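Grellness

Grellness is a market town on the north bank of the River Tollby. It grew up around a ford and later a stone bridge, and for most of its history it lived from wool, malt and a weekly cattle market. At the last count it had a population of 2831. The town is best known for its dyeing trade, which gave its name to the shade once sold as Grellness blue.

History

The earliest records of the town concern a dispute over tolls at the ford. A wooden bridge stood there for several centuries and was often repaired after floods. It was replaced in 1772 by the present bridge of five arches, paid for by a levy on wool carts. The toll house on the south side is now a private home.

Dyeing began as a sideline of the wool merchants, who had cloth finished in the town before sending it downriver. By the middle of the nineteenth century there were 21 dye works along the mill stream. Most used woad and later imported indigo. The water was soft and suited the work, but complaints about the colour of the stream below the town are found in the parish papers from the start. The last works, Kermani and Sons, closed after a fire and was not rebuilt.

Economy

The cattle market ended when the railway yard was closed. Its site is now a car park and a row of small workshops known as Orkik Yard. Trades in the yard have included joinery, bicycle repair, upholstery and 3D printing. Farming remains important in the wider parish, mainly sheep and barley, and many residents travel to work in larger towns.
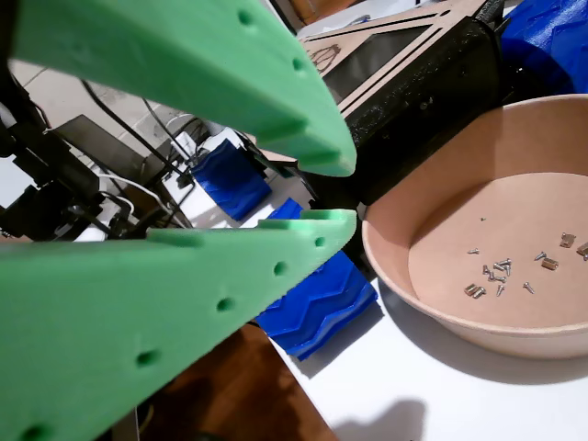

Blue 3D-printed pieces on a white surface

Landmarks

The parish church has a squat tower and a plain interior, much altered by the Victorians. Its oldest part is the north doorway. The former Corn Hall, in the market place, houses the public library and a small museum of dyeing, with a collection of pattern books from the Kermani works. A footpath follows the old mill stream for some 8 miles and passes the remains of three dye houses.

Culture

The Blue Fair is held each February. It began as a hiring fair for dye workers and was revived by the local school. Cloth is hung from the windows in the market place, and there is a race across the bridge and back. The composer Kristýna Zelenák lived in the town for six years and wrote a set of songs based on the dyers' account books.

Transport

The railway station closed with the branch line. Buses run hourly to the coast on weekdays, with a reduced service on Sundays. The bridge carries one lane of traffic, controlled by lights, and heavy lorries must use the bypass.

See also
Woad
List of market towns
River Tollby

This page was last edited on 6/26/20.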